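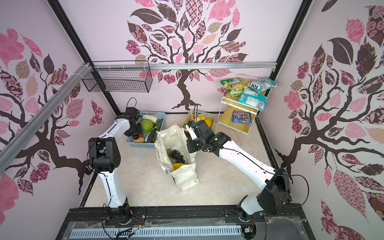

Tree murals on three walls, with a wire basket on the back rail.

Posted in April by the author of the Trumstead Viewing Log

I finished Nallness last night, all 7 episodes. The ending is easier to follow if you track the two clocks. The kitchen clock runs on the 2095 timeline and the station clock on the 3795 one. When both read the same hour in the finale, the Prantl signal has already been sent, so the sister's message arrives before she records it.

Episode four breaks this rule once — the station clock is 200 minutes fast — and I take that as an error in editing. Temex, the company in the story, never gets a proper explanation. The last shot leaves the door open and the signal light off. I read it as a closed loop with her outside it. A second season would have to undo that.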